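Sorting Your Markers by Color, and Keeping Them That Way
Posted by Boglárka Antal in Desk & Craft Table, 03/07/2025

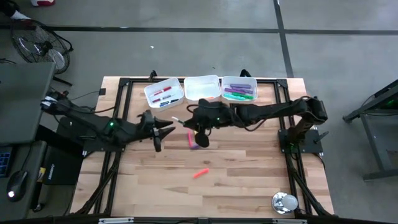
How many bins do I need to sort a set of markers?
Three will do for most sets. Split them into warm colors, cool colors, and darks, and only add a fourth bin when one of the three is so full that you can't see what's at the bottom.

I love this job. I know that makes me a little odd, but there is something wonderful about tipping out a big jumble of markers and ending the afternoon with every color in its place! I did my first proper sort in January, when I had 77 markers living in a cookie tin and could never find a working red. I've changed my mind about a few things since then, so I wanted to write the whole method down in one go.

What you need

Small open bins, preferably white or clear
A table with space to spread out
Scrap paper (the backs of old letters are perfect)
A damp cloth
A cup or bowl for stray caps
A bag for the dead ones

About the bins, since I get asked. Low and open beats tall and lidded every time. I started with pencil cups and they look lovely, but you end up with a bouquet of identical barrels and no idea which is teal and which is green. In a low bin the markers lie on their sides and you can read the color at a glance. White plastic is my favorite because the colors really jump out against it, and you can wipe off smudges (mostly, see the bit on stains further down). Mine are plain ones from Hakow and measure 237 mm on the long side, long enough for any ordinary marker to lie flat.

Step 1. Tip everything out

Everything! Go and get the ones from the kitchen drawer, the ones in the car, the one by the phone. If you sort only what's in the tin you'll be doing this again in two weeks. Put your bins in a row along the back of the table and keep the middle clear for the pile.

Step 2. Match caps to markers

Do this before you sort any colors. Loose caps go into the cup, bare markers go to one side with their tips off the table, and then you pair them up. Purple is always the troublemaker in my house. I have two purples from different sets and the caps look identical until you try to push one on, and then it either clicks or it wobbles. A wobbly cap will dry out a marker, so keep trying until you get the click.

Leftover caps with no marker: keep them for a month, then let them go. Leftover markers with no cap: try one from a dead marker of the same make.

Step 3. Test every single one

Draw a short line and then a small filled square with each marker. The line tells you it writes, and the square tells you how long it will keep writing. Some markers give a gorgeous first line and go pale and scratchy halfway through the square. Those are on their way out.

Sort as you test into three piles on the table: good, faint, dead. Faint ones get capped and stored tip down overnight, then tested again in the morning. It's a real treat when one comes back to life. Of my 77, I kept 68.

Step 4. Pick your color groups

Now the fun part. My groups are:

Warm: red, orange, yellow, pink
Cool: green, teal, blue, purple
Dark: black, brown, gray, navy

You can do it differently. Christos Tzavaras, who teaches the Saturday-style art club in our town hall, keeps his reds with his blacks because those are the ones he uses for lettering, and everything else goes by rainbow order. Sharada Nair puts purple with green and teal and won't hear a word against it. I think she's right! The only thing I'd warn you about is splitting shades too finely at the start. A bin for "corals" sounds delightful and will have one marker in it by summer.

Pink and purple are the two that cause arguments. Decide now, say it out loud to the rest of the household, and write it on the label.

Step 5. Fill the bins

Lay the markers all in the same direction, caps to the left or caps to the right, whichever suits the hand you pick up with. Lighter shades toward the front. Try not to stack more than two layers deep.

Go color by color instead of bin by bin. Pick up all the reds, put them down, pick up all the oranges, put them down. It's quicker and you spot duplicates right away (I had five blacks, and bought another one while I was halfway through this project).

If a marker doesn't match its cap, go by the ink on your test sheet. My old Limelton set has a cap that looks navy and an ink that is plainly purple, and it fooled me for ages.

Step 6. Label, or make a swatch card

A paper label on the front of each bin is enough for grown-ups. For kids, a swatch card is much better: cut a strip of white card, color in a square for each marker that belongs there, and tape it to the front. Even a three-year-old can match a purple marker to a purple square, and they think it's a game.

Getting marker stains out of the bins

You will get smudges. Orange and red seem to be the worst on white plastic. Wipe with a damp cloth first, then with a little rubbing alcohol on a cotton pad, and rinse. Try it on the underside first in case your plastic clouds. Anything that's still there after that I leave alone. A paper liner cut to fit hides it nicely and can be swapped whenever you like.

On a wooden table, put down paper before you uncap anything. Unsealed wood drinks up ink and you won't get all of it back out.

Keeping it sorted

Leave the bins open and out on the table for the first few weeks. It helps so much! When a bin goes into a cupboard, markers stop going back into the bin.

Have a quick look through each bin when you finish a drawing session. Anything that rolled off or got left lying on the table goes home before you get up.

Retest when the seasons change. I keep the old test sheet folded behind the bins and do the new one right next to it, so I can see which colors are fading.

From the comments

Arash Zarei: Does this work for brush pens too? Mine have a tip at both ends.

Boglárka: It does, and lying flat is the way to store those anyway, so both ends stay inky. Skip the tip-down overnight trick with them.

Győző Lengyel: I used the shallow trays from Sturko and put a bit of shelf liner in the bottom. Stops the round barrels rolling when you pull the tray out.

Boglárka: Oh, I'm stealing that. I have half a roll of liner left over from the kitchen drawers and it's getting cut up tonight!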